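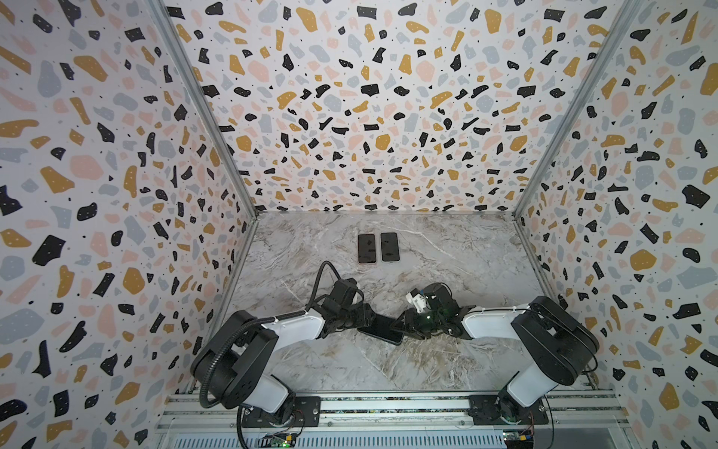
Slide 1. Two arms on one rail, with phones to handle.

Speaker notes, Imogen Goodall, Ivivholm shared workshop

Say hello, say who I am. I build things in the evenings at the workshop in Ivivholm and I don't do this for a living. The project is called Ernham. It is a pair of small arms that work on the same object at the same time. I'll cover the booth, the rail, the wiring and the part that still gives me trouble, then take questions.

Why phones. They are flat, smooth and all slightly different in thickness. A block of wood is easy to pick up. A phone lying on a smooth floor gives the fingers almost nothing to get under. Old ones are also easy to come by, people leave them in the drawer by the door.

The booth. Aluminum posts at the back corners, panels on three sides, front open so the arms can reach in. The panels have a terrazzo pattern and the floor is a marble pattern. I get asked about this every time. I wanted a busy background, so that anything I got working would have some chance of working on a kitchen counter. Plain white came first and I took it out in December.

The rail. Both arms bolt to black plates on one aluminum rail across the front. First version had each arm clamped to the bench on its own. Every time someone leaned on the bench the distance between the arms changed and I had to calibrate again. With one rail they move together if they move at all. If you copy one thing from this talk, copy that. Total for the extrusion and hardware was 155 dollars.

Pause here, let people look.

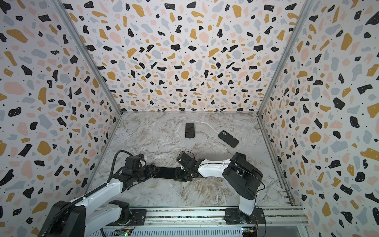
The two grippers have to come very close to each other in the middle, and that is where most of the work went. Each arm on its own is fine. I had one arm picking up and putting down in the first month. With two, each arm is an obstacle for the other, and the thing they are both after moves when either of them touches it. The left arm usually takes hold first and the right one comes in to it. Doing it the other way round works too, but I have less practice data for it.

Explain the numbers slowly. I logged 3324 tries at the two-arm task. 2154 of them ended the way I wanted. The rest were mostly slips at the fingers, and after that, one gripper bumping the other. I count a bump as a failure even when the phone stays put.

Wiring. Cables go along the outside of the arms, in sleeve where they bend most. Leave more slack at the shoulder than you think you need. I pulled a connector out 5 times before I did this. The boards are down low by the rail with short wires from the arms. It looks untidy but I can get at everything with a screwdriver without taking the arms off.

Software. Keep this short, the Vateck people are speaking after me and they know more. One laptop, one loop, both arms get their targets from the same clock. My early version ran them as two programs and they drifted apart.

What I would change. Softer finger pads. A stop button on both ends of the rail, at the moment it is only on my side. A longer rail, if Ashworth lets me have the bigger bench.

If there is time, run the demo at half speed. Ask people in the front row to keep their hands outside the booth until I say it is off.

Parts list is on the table by the coffee. Questions.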